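How to clear a desk you share (and keep it clear till home time)

8/7/25

Quick one. We moved into the upstairs room at Konamard in the spring and the desks have been a tip ever since. Nice desks too, wavy edged, pale wood, cable slots cut in the top. Shame to bury them. So this is the routine I use now. Takes nine minutes if you don't stop to read things.

What you need

One damp cloth, one dry. A small box for strays. A bin within reach. A few cable ties, the reusable sort - ours are from Plisside, any will do.

Step 1. Food off first

Always food first. Anything fresh goes to the kitchen or in your bag. A cucumber left lying on bare wood all afternoon is nobody's lunch by five. If it's cut, wrap it. Crumbs into your hand, then the bin, not the floor.

Step 2. Drinks upright, caps tight

Bottles roll. A curvy edge makes it worse as there's no straight line to line them up on. Check the cap, stand it up, keep it well in from the rim and away from anything with a plug on it. Green fizzy stuff is the worst for marks, I lost an hour to a sticky ring under a keyboard.
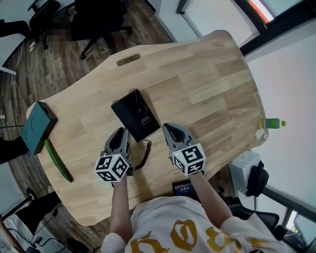 Should you take everything off the desk before wiping it?

Only if it's been a while. For a daily tidy, slide things to one half, wipe the clear half, dry it, then swap over. Once a fortnight do the full strip down and get into the slots with a corner of the cloth.

Step 3. Boxes

Pick one side for boxes and stick to it. Left for us. Stand a box on its edge if it will stay up, lay it flat if it wobbles. Empty ones go out the same day. We had a Crăciun biscuit tin hanging about until July, full of paperclips and one key that fits nothing.

Step 4. Cables

The bit everyone skips. Coiled cables look tidy but they creep, and then they're hanging over the front edge catching your sleeve. Do this:

Unplug it if it's not in use.
Gather the coil, loosely, don't strech it.
One tie round the middle.
Lay it behind whatever it belongs to, or drop it through the nearest slot.

If it has to stay plugged in, feed it through the slot at the back and not over the front. Leave a bit of slack so the box on the other end doesn't get dragged about when someone shifts their chair.

Step 5. Paper bits

Napkins, receipts, sticky notes with half a phone number on. Bin or box. Don't re-read them.

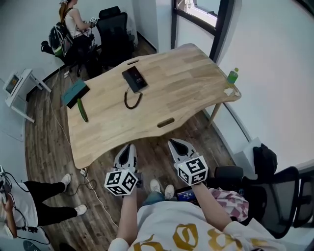

Step 6. Wipe and dry

Damp cloth, not wet. Go along the strips of the wood, same direction, then the dry cloth straight after. Don't leave water sitting in the slots or round any chips in the edge - bare wood drinks it up and goes grey. We oil ours with a 26 ml dab of Zaltberg on a rag, four times a year, and leave it overnight with nothing on top.

Step 7. Under and round

Quick look at the floor. Bags on the backs of chairs or against the wall, power strip tucked in close to the table leg, leads out of the walkway. Chairs pushed in.

Stray box gets emptied on Fridays. Anything not claimed goes on the shelf by the door, and after a couple of weeks it goes altogther.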